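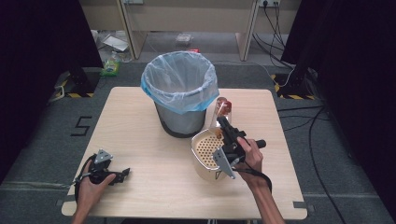

Right gripper keeps dropping out halfway through a task

Posted by Fidelina Marulanda in Hand-held grippers and teleop

I've been collecting demonstrations with a pair of hand-held grippers since September and I love it, it's the most fun I've had with robots since I built my first line follower! But I've hit a fault I can't pin down and I'd be really glad of some fresh eyes. The right gripper stops reporting its jaw position in the middle of a run. The task is a tidy-up one: a bin lined with a pale blue bag, a cream plastic basket with little round holes in the bottom, and a small glass jar standing between the two. The left hand mostly waits above the table while the right one goes over the rim of the basket. The right gripper has its black cable running back down alongside my forearm, and I've started to think that might be part of the problem.

When it goes wrong, the jaws still open and close in my hand perfectly well. The trigger feels the same. But on the recording the jaw value freezes at whatever it last was, and stays there for anything up to 8 seconds before it jumps to the right number again. The pose tracking carries on as if all is well, so on playback you get a hand sailing happily through the air with its jaws stuck half open. When we replay one of those on the arm, it either squashes the basket rim or lets go of it early. On Wednesday it let go with the jar right next to it and the jar went over. It didn't break, but I've stopped all replays until I know what's going on.

Things I've tried so far:

Swapped the USB port on the recording computer. No change.
Restarted the logging software between every run. No change.
Recalibrated the jaws fully open and fully closed. It looked better for one afternoon and then came back.
Recorded with the right hand only, left gripper unplugged. Still happened, but less often, I think.

Out of my last 15 runs I had the freeze in 11, so it's easy to catch. The left one has never done it once. Both grippers are the same age and came in the same box from Ravora. The firmware is the same on both, I checked twice.

Is this a cable, an encoder, or something in the software? And is there a way to spot the bad runs without watching every one of them through? I've got a big pile from the last few weeks and I'd hate to bin the good ones.

6 comments on this post, 3 replies below

Pejman Hashemi

Sounds like a driver thing to me. I had something a bit like it with a different make and a reinstall sorted it. Also try a shorter cable, long ones are always trouble.

Zohreh Nikzad

Oh, I know this one, and it's a good one to chase because you can see the answer live on the screen once you know where to look!

I'd put my money on the cable, and more exactly on the place where it enters the handle. Think about what your wrist does in that task. You come in over the rim of the basket with the jaws pointing down, so the wrist tips forward, and if the cable is lying along your forearm with no slack in it then every tip of the wrist pulls on the plug. On a lot of these grippers the encoder signal and the power share one cable. The power wires are thicker and put up with a lot. The thin signal wire goes first. So the thing stays powered, the trigger feels fine, and only the jaw number goes missing. Your pose tracking not caring fits too, if the tracking on yours doesn't go through the same wire. Do check that in your manual though, because I don't know the Ravora ones well.

The right-hand-only result doesn't rule it out. With one gripper you probably stand a bit more squarely to the table and reach less.

How I'd test it, and please have the arm switched off at the wall while you do, with no replay loaded:

Plug in the right gripper and open the live plot of the jaw value. Squeeze and release the trigger slowly and steadily, and keep going. With your other hand, bend the cable gently where it goes into the handle. Up, down, left, right. Then do the same a hand's width further along, and so on all the way back to the computer. If the line on the plot goes flat while you're still squeezing, you've found your bad spot. Don't yank it, you can turn a tired wire into a dead one and then you've lost your chance to see it come and go.

Then swap the two cables over, if yours unplug. If the fault moves to the left gripper, buy a cable and have a nice cup of tea. If it stays on the right one, it's the socket or the encoder inside, and I'd send it back before opening it up.

For the new cable, leave a loose loop at the wrist and fix it to your forearm with a soft strap a little way up, so the strap takes the pull and the plug doesn't. It made a huge difference for me. I went from swearing at my plots to hardly thinking about them.

On finding the bad runs: a real hand never holds perfectly still. Even when you're gripping something as tightly as you can, the jaw value wobbles in its last digit or so. A frozen one is the exact same number over and over. So write a little check that looks for the same jaw value repeated for over half a second and flags the run. You'll get a few false alarms when the jaws are resting fully open against the stop, so skip those at first and look at them by eye later. The clean runs are fine to keep.

One more thing, on the safety side. You were quite right to stop the replays. When you start again, I'd make the replay program refuse any run that carries a flag, so it doesn't depend on you remembering. And take the glass jar out for the first few, or use a plastic one.

Italo Marras

Agree with Zohreh on the cable. I'd only add that your recalibration working for one afternoon is a clue as well. You probably unplugged it to do that and plugged it back in, and a plug that's a bit loose will often behave for a few hours after being reseated. So have a look at the plug itself in good light before you order anything. I had one with a bent pin that I blamed on the software for weeks.

Also check the timestamps. If the jaw messages stop arriving altogether during a freeze, it's the connection. If they keep arriving with the same number in, then it could be the encoder, or your logger could be filling the gap with the last value it had. Mine did that by default and there was a setting to write a blank instead. Blanks are much easier to find afterwards.

Fidelina Marulanda

Thank you all, this is brilliant! Did the bend test this morning with the arm off. The line goes flat every single time I tip the cable down at the handle, and it comes back when I let go. Swapped the cables and now the left one does it! And Italo, my logger was filling in the last value too, so I've changed that setting. New cable ordered, and I'm writing the check for the old runs tonight. I'll post how many I manage to keep.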